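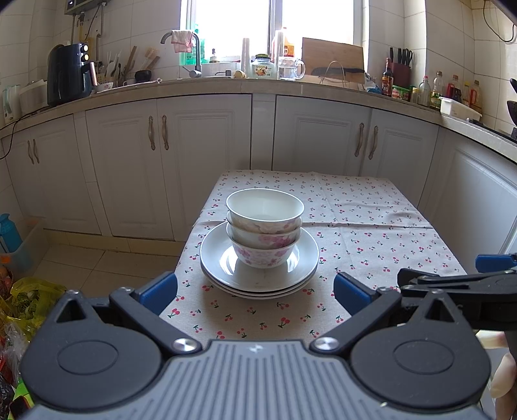 Home | News | Projects | People | Newsletter archive | Contact

Learning to set the table: first results from the Jiria kitchens

In the February issue we wrote that the Jiria project was moving out of the laboratory and into homes. We can now report the first result, and it is a little different from what we expected.

The question is simple to say. If a person shows a task with two hand-held grippers, in a real kitchen, how many showings does a robot policy need before it can do the same task in a kitchen it has never met? We chose table setting, because plates and bowls are hard for a two-finger gripper. The rim is thin, the surface is smooth, and a stack hides most of the places where one would like to hold.

For this round we collected 537 demonstrations. Each one starts with the dishes on a table and finishes when every dish is at its place. The person works with one gripper in each hand, and the camera on the gripper records what the fingers are approaching. No robot is present during the collection. The policy, which we call Kudo, is trained afterwards on the recordings and on the gripper motion we recover from them.

We trained Kudo two times. The first version used all the demonstrations together. The second version used a smaller set of 120, selected only for variety in how the rim was approached: from the left, from the right, from above, with one finger inside the plate and one outside.
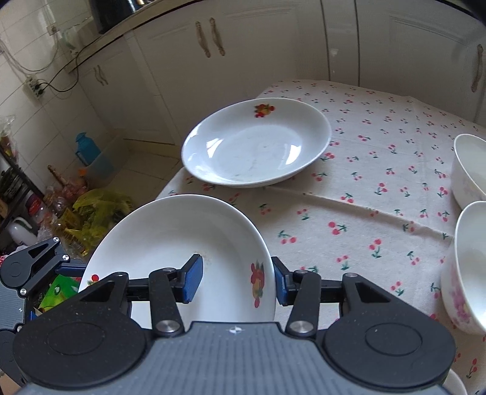 The smaller set did better on plates. We repeated the training with a different random seed and the order of the two versions stayed the same. On bowls the full set was still ahead, and we think the reason is nesting. When bowls are stacked, the free part of each rim is very narrow, and the policy seems to need many examples before it stops taking two bowls at once.

We also looked at the failures, which I find more useful than the scores. We watched 100 failed attempts from the robot tests and sorted them by hand. The largest group was not dropping. The fingers closed too early, with the outer finger still a small distance from the rim, and the plate was pushed away over the tablecloth. Cloth makes this worse than a bare table, for it moves together with the plate and makes folds. Our earlier laboratory data had no tablecloths at all — this was a mistake in our planning, and it is corrected now.

Two changes are coming from this. The Stikex tool, which we use for cutting and labeling the recordings, will mark the moment when both fingers are at the rim, so that we can train on this moment separately. And the collection guide now asks people to vary the approach on purpose, even when one direction feels more comfortable to them.

The next round will add cups and deep serving dishes. Partners in the Sustell network who would like to test Kudo on their own arms can write to us before the end of the month. We can share the trained policy and the collection guide, but not yet the recordings from homes. Please tell us which gripper fingers you use, because the policy is quite sensitive to the width of the pads.

Contact the Jiria project | Subscribe | © Jiria project, all rights reserved | Back to top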